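4.2 Open shelves and the things people show

The most cheerful finding of the Dillcombe visits concerns the cabinets that mix closed and open storage. We had expected residents to treat the open part as overflow, a place for whatever would not fit behind the doors. Across 72 homes we saw something far more interesting. Open shelves were cared for, argued over and rearranged, sometimes between our morning visit and the follow-up call on Thursday, and the people who owned them loved to talk about them!

We coded each open shelf by what stood on it and by how easily a seated or standing adult could reach it. Coding was done by Hsiao and Dalen, working apart, and differences were settled by Ahmadpour. Boxes and packets in daily use were coded as "working" items. Framed pictures, flowers, cards and small figures were coded as "display" items. The two kinds shared a unit so often that we gave up our first plan of sorting whole cabinets into one class or the other (an early version of the code sheet, used in the Clillard pilot, did just that and fitted poorly). Figure 6 shows a cabinet of the shared kind.
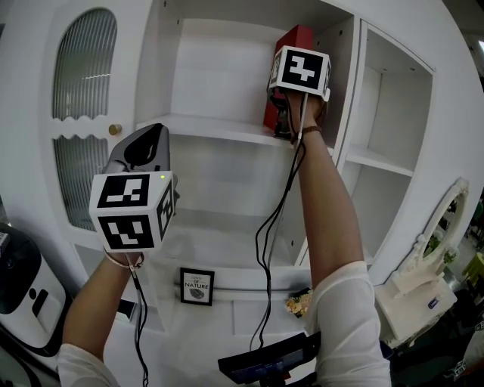

Figure 6. White cabinet with open shelves and a ribbed-glass door. A red box stands on the upper shelf; a small picture headed "NATURE" and artificial flowers are lower down.

The door in Figure 6 deserves a few words of its own. Ribbed glass came up again and again in our interviews, and always with warmth. It lets light and color through but blurs the outlines of what is inside, so a half-tidy shelf can still look calm from across the room. One resident called her glass door "the forgiving one," a name we have happily borrowed for our notes. The arched upper panel and the scalloped rail also give the piece some charm while the shelves are bare, which mattered a good deal to people who had just moved in.

Working items drifted upward over time. In the diaries, which hold 308 entries on shelf use, a box placed high "for now" often stayed there, while display items settled on the lower levels. Kristiansen's earlier work in Rønning describes the opposite pattern in homes with young children, where breakable things climb and plain boxes come down. We would be delighted to see the two samples compared directly, and the Omham interviews, now being transcribed by Anozie, should allow a first attempt.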